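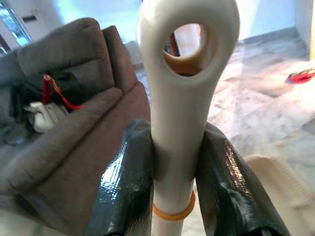

Learning to be slow on Friday

When I moved here for work, I believed that a free day must be used. On my first free Friday I made a list with shopping, letters, windows and one long walk. By evening I had done almost 40 small things and I could not remember any of them with pleasure.

My neighbour Etornam Lamptey has another way. She drinks her tea until it is finished, and only then she asks herself what the day needs. At first I found this a little lazy – I come from a family where my father was already in the garden at six.
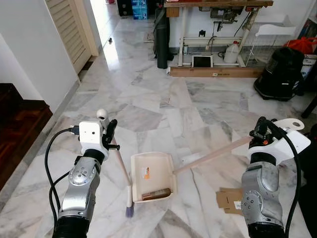
Since June I try to do it as she does. I get up without the alarm, I read a few pages, and I telephone my old friend Jouko Karppinen, who always has news about his boat. After that I allow myself one job in the house, and it must be a quiet one. A hand brush with a pink handle and a dustpan on a tiled floor, for instance, is quite enough work for one morning. The vacuum cleaner stays where it is until Saturday.

In the afternoon I walk to the river and back, 2 kilometres in all, and I take no telephone with me. Last week I met Edem Ayaaba there and we talked about bread for a whole hour. I still forgot to buy any.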